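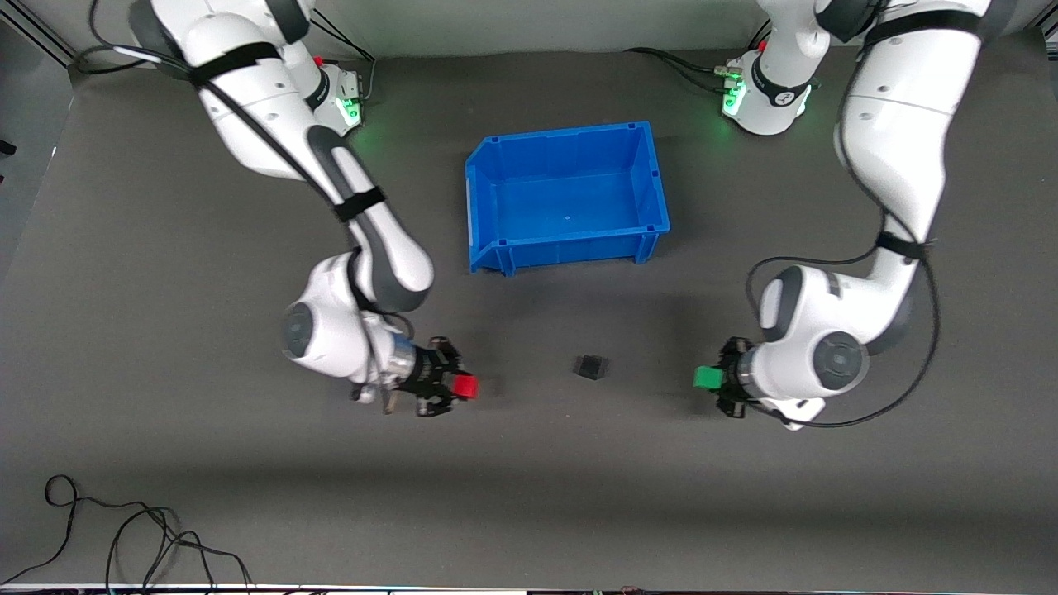

Kalon Sorting Benches: progress report to the Barness fund
Period to the end of March
Prepared by Reinhold Lenz

1. Work in the period

The period was given over to the cube task. The task uses small coloured cubes and one blue plastic storage bin, set on a dark grey tabletop. The bin stands towards the far side of the table and the cubes are placed in the open area in front of it. Work on the mixed tray task has not begun and is planned for the next period.

The agreed target was 108 completed layouts. We closed the period with 111. A layout counts as complete when every cube laid out at the start has been put in the bin and the table is clear. Layouts in which a cube left the table were repeated from the beginning and are not in the total.

2. Materials

Red, green and black cubes are in use. The black cubes gave the most trouble in review, as they stand out poorly against the dark grey top. We tried a paler mat under the work area and withdrew it after 22 layouts: it crept towards the bin and had to be straightened between layouts. The bare tabletop has been used since then and will be kept. Lighting over the table was raised one step instead.

The cubes were supplied by Grellix in a single batch of 48. Several had a raised seam on one face and did not sit flat. These were rubbed down by hand and returned to use. No replacement order is needed.

The bin is the second one tried. The first, from Kokkinos, had a lip that turned inwards, and cubes dropped near the rim came to rest on it. The present bin has no such lip.

3. Layout rules

Starting positions are now drawn from a printed sheet kept at the bench. Cubes may be placed anywhere within reach, provided that no two touch. The earlier rule, which allowed stacks of two, has been dropped for this task and moved to the mixed tray task.

4. Spending

Spending on materials is within the sum agreed. The mat was charged to this period and will not recur. The spare Kokkinos bin has been kept for storage.

5. Next period

Stacked starts and the mixed tray task will be run on the same table. We ask the fund to confirm whether the tray dividers may be bought under the existing materials line. A reply before the order is placed would be helpful, as the supplier does not accept returns on cut pieces.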